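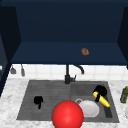

About Prumham Books

Prumham Books makes activity books and retold classics for children, and for the adults who say they're buying them for children. We publish mazes, spot-the-difference books, sticker retellings, puzzle editions of long novels, and one coloring book about the French Revolution that we stand by.

The company is run by Kylie Gilchrist, who started it after several years of editing textbooks on drainage law. She wanted to work on something with more pirates. The first Prumham title was a maze book of a famous whaling novel, in which the reader starts at the harbor and tries to reach the whale. It had 22 mazes, and the one on page 14 could not be solved. We heard about this from parents, from two schools, and from a retired surveyor who enclosed a diagram. The second printing was corrected. The first printing now sells for more than the second, so we have learned very little from the experience.

What we publish

Our list is split into two imprints, mostly so that the catalog has something to put on its divider pages.

Beltard is for readers from five to nine. These are the big, busy books with thick covers: hidden objects, follow-the-path pages, flaps. Flaps are expensive and they get torn off, usually on the first day, and every year we vow to make fewer of them. Next spring's list has more flaps than ever.

Tuhiwai is for nine and up. It does the puzzle retellings, where the story is told in short chapters and you need to crack something at the end of each before the next one makes full sense. You can skip the puzzles. We know that most people do, and we've tried to write the chapters so that you won't be punished for it. Our gothic titles sell best here, followed by anything with a shipwreck. Comedies of manners do better than you'd think once there is a map of the ballroom.

How a book gets made

Somebody reads the original, all of it, including the chapters about soil. Then they write a version at a length a child will put up with, and the rest of the office argues over what was left out. We do keep deaths in. We don't keep every death in. The rule is that if the plot falls over without it, the character has to go, and the illustrator is asked to be tactful.

After that the puzzles are drawn up and tested. Testing means handing rough pages to children at Eltham Elementary, where a very patient fourth grade has been seeing our drafts each April. They write comments in the margins. "Too easy" is common. "Why is he sad" was written on a page that we had believed to be a joke, and the joke came out. One tester found 227 seagulls in a harbor picture where we had asked for 12, and she was right, because the artist had been enjoying himself in the background.

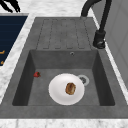

Gray sink with grooved drainboard, white marble counter

Our answer pages are at the back, upside down. We get mail about that too. It was the custom when we were small and we see no reason to spare anybody else.

Paper, ink and other questions

Our books are printed on uncoated paper, so you can write on them in ordinary pencil and rub it out again. Felt-tip will show through. If the book is a gift, consider including a pencil, and consider not including felt-tips. Binding on the Beltard books is sewn, and they'll lie flat on the floor, where they will in any case end up.

We don't make apps. People ask us at every book fair, kindly, in the tone used for checking on an elderly neighbor. There are plenty of apps already.

Schools and libraries

Teachers may photocopy any single puzzle for use in class. We'd rather you bought a set, naturally, but we have seen school budgets. Libraries should know that our activity books come back written in. The laminated edition of the whale mazes was made for you, and it wipes clean if you get to it the same week.

Writing and drawing for us

We read proposals from January through the end of April. Please send a sample chapter and one finished puzzle, along with the solution. The solution matters more than you might imagine. Illustrators can send a link or a few pages; crowd drawings are the most useful, and we'd like to see that you can still draw a decent horse after the fortieth person.

We don't take retellings of books published last year. Their authors tend to object.

Getting in touch

Use the contact form for orders, missing pages and trade accounts. Errors should go to the corrections desk, which is Kylie, after 3 p.m., with a cup of coffee. Please give the title, the page number and the printing, and go easy on her about page 14.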